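# Kept, Mended, Passed On: How Long Clothes Last in Clutgate

Kirsty Lowther and Ebony Ruddock
Textiles and Society, second-year project

## Why we chose this

My gran had a cardigan that was older than my mum. It had new elbows, new buttons and a cuff in slightly the wrong blue, and when we cleared her house it was the one thing all the cousins wanted. I told Ebony that story on the bus home from the Merrick library, when we were meant to be choosing a project on cotton prices, and by the time we got off we had dropped cotton prices altogether.

What we wanted to find out was how long ordinary people hold on to ordinary clothes, and what finally makes them let go. Most of what we read in the first term was about how much gets bought. We found far less on the years in between, when a thing is simply worn, washed, hung up and worn again.

## How we went about it

We put a two-page questionnaire through doors in the streets behind Clutgate station and left a box for replies at the launderette on Gonder Road (thank you to Lorraine Paewai, who runs it and who also reminded her regulars more times than we would have dared). We got 74 forms back. A few were half filled in, and one had a very good recipe for plum jam on the reverse, but all of them told us something.

Each person was asked to pick garments they had stopped wearing in the past year and write down what it was, how old it was as far as they knew, what was wrong with it and where it had gone. That gave us 160 garments in all. We then sat down with two people for a longer talk: Merle Quinlan, who did alterations for most of her working life, and Roland Sedgwick, who sorts donations at the charity shop in Merrick.

We should say that the people who fill in a form about old clothes are probably the people who care about old clothes. We tried to keep that in mind when reading the answers.

## What wears out first

We had expected holes. Holes did come up, mainly in socks and in the inside leg of jeans, but the word we read over and over was "zip". People will put up with a faded collar for years, and then a slider comes off its track and the whole garment goes in a bag at the bottom of the wardrobe to wait for a repair it never gets.

Merle wasn't at all surprised. She told us that the fabric of a skirt or a pair of trousers will often outlive two zips, and that she used to keep a biscuit tin of zips cut from clothes past saving. She reckons fewer customers asked for it every year, and that by the end people would bring her a wedding dress but never a pair of shorts.

Summer clothes in general had a rough time in our results. They are thin, they are bought in a hurry before a holiday, and they spend most of the year folded up somewhere out of mind. Several people wrote that they had found last year's shorts only after buying this year's. 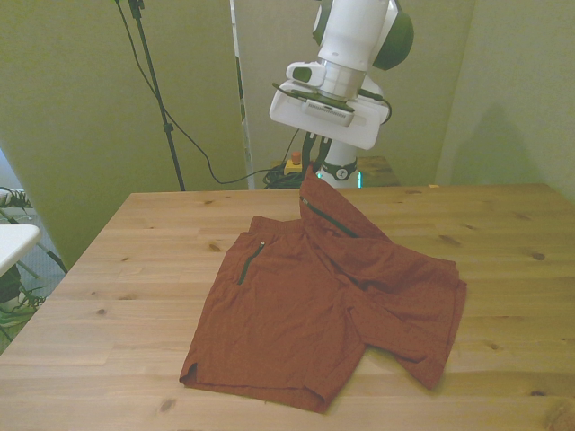
Thin fabric and zipped pockets, the sort of garment Merle had in mind.

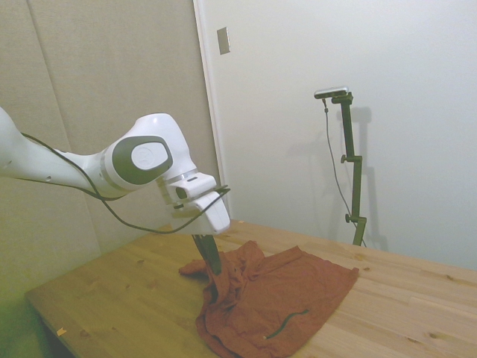 ## Where the clothes went

The charity shop was the most common answer, followed by a relative, followed by what one person called "the chair". Very little was put straight in the bin, or at least very little was admitted to!

Roland was kind but frank about what reaches him. He gets lovely things with a single button missing, and he can't sell them, as there's no one on the rota with time to sew. A broken zip goes directly into the rag sack. He has started putting a small pile aside under the counter for anyone who asks, and Ebony came away with a raincoat that only needed its hood stitching back on (it took her an evening, and she has worn it to every meeting since).

The oldest item anybody had parted with was a wool overcoat. Its owner was 85 and had given it to a grandson, so we argued for a while over whether it had been given up at all. In the end we left it in.

## What we would do differently

We asked for the age of each garment and got a lot of guesses. Next time we would ask people to tie it to something they remember, such as a house move or a new job. We would also ask who does the washing, a question that came up in nearly every conversation and appeared nowhere on our form.

The launderette box stayed out until the end of August, and the late replies are in a separate folder with the blank questionnaire. Lorraine would like the box back.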